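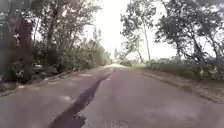 Lista de inspección antes de enseñar el recorrido por mando
Robot Tranel, estación de control Ponudell, camino Breathnach
Revisión del 05/01/2019, publicada por el taller Brimska

149 compartidos · 2 comentarios

Se rellena a pie de camino, con el robot parado y el mando en el suelo. Quien la rellene en la furgoneta, con café, que ponga al menos la mancha de café en la casilla correcta.

1. EL CAMINO

[x] Firme recorrido a pie antes de la primera demostración.
Comentario: asfalto gris, estrecho y gastado. La franja oscura de sellado que va por el centro se queda como está. En noviembre alguien propuso taparla para "no confundir al modelo". El modelo tendrá que confundirse alguna vez.

[x] Bordes revisados a los dos lados.
Comentario: no acercar las ruedas al borde durante la demostración, salvo en los ejercicios de corrección. El robot copia también las manías.

[x] Camino despejado de personas, vehículos y animales.
Comentario: repetir antes de cada pasada. Los perros no leen los avisos.

[ ] Punto de giro marcado.
Comentario: pendiente. El operador dice que se lo sabe de memoria. El robot todavía no tiene acceso a esa memoria.

2. EL MANDO

[x] Parada de emergencia probada en el mando y en el chasis.
Comentario: las dos funcionan. La del chasis pide una fuerza que conviene no descubrir corriendo.

[x] Palancas centradas y sin deriva.
Comentario: la izquierda se recalibró. Antes tiraba un pelo a la derecha y todas las demostraciones de esa tanda enseñan, con gran constancia, a tirar un pelo a la derecha. Tanda descartada.

[x] Enlace comprobado a 200 metros.
Comentario: correcto. Al perder señal el robot se detiene. El operador siguió moviendo la palanca un buen rato, por fe.
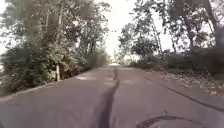 ¿Hay que seguir la grieta sellada al conducir la demostración?
Conviene variar: unas pasadas con la grieta entre las ruedas y otras desplazadas a un lado, siempre a velocidad de paseo. Si todas las demostraciones la siguen, el robot la tomará por un raíl y lo echará de menos en cuanto cambie el firme.

3. LA DEMOSTRACIÓN

[x] Grabación iniciada antes de mover el robot.
Comentario: parece evidente. También lo parecía la otra vez.

[x] Correcciones suaves, sin volantazos.
Comentario: si el operador estornuda, se anota y se repite la pasada. Tenemos un robot que estornuda con la dirección y no queremos otro.

[x] Pasadas de ida y de vuelta guardadas por separado.

[ ] Pasadas guiadas a mano, empujando el chasis con los motores libres.
Comentario: aplazadas. El manual las llama "enseñanza cinestésica"; la espalda del operador las llama de otra manera.

[x] Motivo escrito junto a cada pasada descartada.
Comentario: "salió rara" no es un motivo.

4. AL TERMINAR

[x] Batería desconectada y ruedas limpias.
[x] Copia de los datos hecha antes de recoger.
[ ] Hoja firmada por el operador.
Comentario: se fue con el bolígrafo.

Comentarios (2)

rueda_loca
Nosotros también tuvimos deriva en la palanca y tardamos una semana en sospechar del mando. Le echamos la culpa a la pendiente, al viento y al becario, por ese orden. ¿Recalibráis en frío o con el mando ya encendido un rato?

Taller Brimska
Encendido un rato y otra vez a mitad de jornada. Al becario lo dejamos como está.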